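Cooking less in September

The heat finally broke this week, and I have gone back to planning meals on Sunday night. Over the summer I stopped, and we spent too much on takeout.

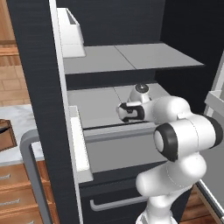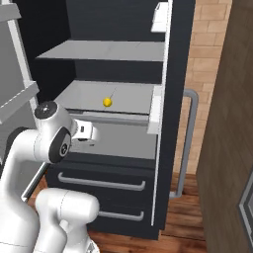
My rule is to plan three dinners and leave the other nights open. Lucía used to plan all seven, and half of it went bad before she got to it. Three is enough. One of them is always beans, cooked in the big pot with an onion and a bay leaf, and that covers lunch for a couple of days too.

The grocery bill last week came to 39 dollars, with coffee. I went to the store in Campos instead of the one by work. It's a longer drive — nine miles — but the produce is better and I don't walk out with chips.

This week it's beans, a roast chicken, and the noodle soup Rodrigo sent me. His recipe calls for 600 grams of cabbage. I plan to use half that and see how it goes.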